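Home | Features | Shop Floor | Money | Back Issues | Subscribe

The Budget Line That Was Never There

What a small gift company learned from shopping for its first pair of robot arms

By Tobiloba Tamuno
May 17, 2019

When my cousin and I took over Ellero, the gift basket business our aunt had run for most of her working life, the most expensive piece of equipment in the building was the walk-in cooler, and the second most expensive was a label printer that jammed if you looked at it sideways. So you can imagine the quiet around the lunch table when I said I wanted to put money aside for robots. We pack fruit, mostly, with jars and cheeses in the winter, and every November we hire 20 extra people and still go home with sore wrists and a list of late orders.

I should say that I went into this knowing almost nothing. I had a spreadsheet with one row in it, and the row said "arms." I had the price of two arms from a catalog, I had doubled it to be safe (I felt very grown-up about the doubling), and I thought I was more or less done. It took most of a winter, and a good many patient phone calls with people at Skutex, who build and lease small two-armed stations, to find out how many rows I was missing.

The first was the table. Our packing benches are old and they rock, which a person leaning on one hardly notices, but an arm bolted beside it does. Then came power, and the fact that the corner we had picked out shared a circuit with the cooler. Then brackets, spare fingers for the grippers, cable ties and sleeves, and someone's time to put all of it together. The electrician alone came to more than our whole first guess for "installation," and he was worth it – he found two other things wrong while he was in the ceiling.

After that came the part I had really skipped over, the teaching. I had pictured a machine arriving in a crate already knowing how to handle a basket. What you are buying, at our end of the market, is closer to a pair of hands and a long stretch of practice, and somebody has to be paid to sit through the practice.

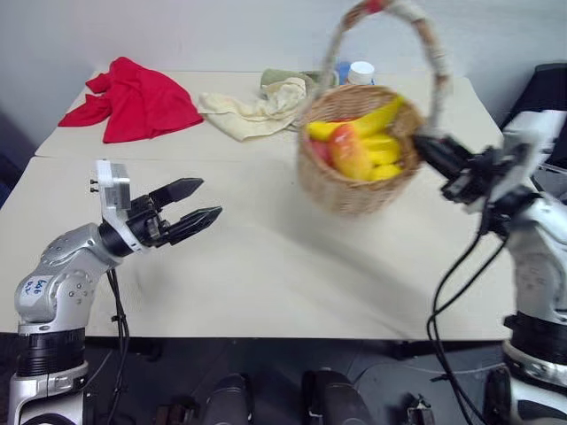
Skutex quoted us for 70 hours of it to begin with, and suggested we plan for the same again before we let a station anywhere near a customer's order. My cousin, who is the careful one, wrote that down as a hundred and forty and then added a bit more in pencil. I'd tell anyone in our position to do likewise. Practice hours are the easiest thing in the world to trim when the total looks frightening, and they are the last thing you want to be short of in the fall.

We did look around. Danladi, a dealer two counties over, offered a used pair at a price that made my heart jump, but the spare parts had to be ordered from overseas and the wait was anyone's guess. Rititz had a handsome enclosed cell that would have suited a bakery or a bottling line very well, and would have meant taking out a wall of ours. I liked everyone we talked to, I really did, and I filled a whole notebook, and I still think the visits were the cheapest research we could have done.

In the end we leased. The monthly figure is 777 dollars, which includes service calls and one replacement gripper a year, and we put over 800 dollars more into steadying a bench and running the cables somewhere sensible. Buying would have cost less over five years. Leasing lets us hand the thing back after two, and with a business our size I sleep better knowing that.

If you're starting your own list, ask every supplier what their last three customers forgot to budget for. They all know, and they're happy to talk about it – one kept me on the phone through an entire lunch hour. Ask what happens if you change your packaging, too. We switch basket styles most years, because our customers like a surprise and our wicker supplier likes to run out, and each new handle may mean more practice hours. That has its own row in the spreadsheet now.

The spreadsheet has grown to two pages. The cooler, I'm sorry to report, has asked for a new compressor.

Related stories
Lease or Buy? Five Small Shops Open Their Books
Getting Your Wiring Ready for New Machines
Seasonal Hiring Before the Holiday Rush
What a Service Contract Should Cover
Secondhand Equipment: Questions for the Dealer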